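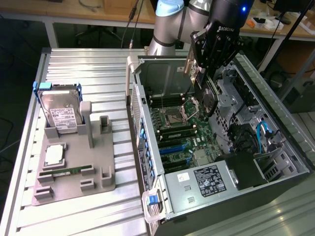
2019-07-25, bench notes, tower teardown and rebuild

Picked up where Mirjana left off. Side panel was off already and the case down on its side on the ribbed table. Going through this one slowly so the order of work gets written down properly, which did not happen with the last machine and cost us an afternoon.

Parts tray first. The gray printed tray is the second version, with the deeper slot at the top. Hard disk stands upright in it, blue carrier left on, label facing out so the barcodes can be read without picking the drive up. CPU goes in the square recess, heat spreader up. RAM stick sits between the holder blocks below that. The first version of the tray had the RAM blocks a hair too close together and you had to push. These are fine. Thảo filed the inside faces before bringing it over and says she will put the change in the drawing so we don't have to file the next one.

Socket. Retention bracket is still on the board, socket empty. Checked the contacts with the loupe and the desk lamp turned low. No bent pins that I can find. There is a trace of old paste on the outside of the bracket, none inside. Wiped it off with a lint-free cloth and a little alcohol. Do not put the cloth anywhere near the contacts, it snags. I did that on the Skalville board in the spring and we never got the pin straight again.

Memory. One green module left in the board for now. The other one in the tray is the one to go back in. Both were tested on the other bench before I started and passed. Latches on the slots are stiff. If a module won't seat, open the latch fully and start again, don't lean on it.

Expansion slots. Nothing going in today. The blue clips along the rear edge work as they should, except one that needs a fingernail to start it. Left it alone. A spare strip of clips is supposed to be in the Ristić drawer, but I looked and found only screws and the old drive rails.

Power supply. Staying where it is. Mirjana had it on the tester and wrote up 2,036 hours from her log for the time it has run since we got it, so it is well past the others and I would like to keep an eye on it. Fan turns freely by hand with the power off. Blew the dust out toward the outside of the case. Cord unplugged the whole time, and it should stay that way until the last step below.

Drive bays. The light-blue SATA cable was left running past the black shroud and I have kept it there. It is the right length for that route and for nothing else. I tried it the other way and the plug ended up pulling sideways. Carrier slides into the cage in one direction only. Push until it clicks, then the cable, then power. Doing the cable first sounds easier and isn't, your hand ends up in the way of the carrier.

Times, for the sheet: full refit from the tray took me 19 minutes on the first go, with the socket check included. Second go was quicker but I skipped the check, so I am not writing that one down.

Order of work as I would do it next time:

Load the tray, label side of the drive facing out.
Check socket.
CPU in, bracket closed, paste, cooler.
RAM.
Drive into the cage, then SATA, then drive power.
Look over every plug once more before the side panel.
Cord in, power on, watch the fans.

Paste: nearly out. The Kultex tube is flat and the one in the cabinet has dried at the nozzle. Ordered 2 tubes. Screws are fine, we have a box of 100 of the short ones and have hardly touched it.

Table: the ribs are good for keeping the case from sliding, but small screws roll into the grooves and you have to chase them with a magnet. Put a mat under the screw dish. I would like a mat under the whole left half too, if Thảo can find one thin enough that the tray still sits level.

The desk behind needs clearing. The cables hanging down from it catch on the chair when you roll back. I moved the chair for now. The cardboard box can stay until someone sorts out which of those cables belong to the Astum machines.

Still to do:
Clip strip for the rear slots, ask Mirjana where she got the last one.
Label the two RAM modules, they look alike once they are out of the board.
Run the memory test overnight with both in.
Try the tray with a drive that has no carrier. I think it will lean against the post and be a nuisance to lift out, but I haven't tried it.

Mirjana, the loupe is back in your top drawer.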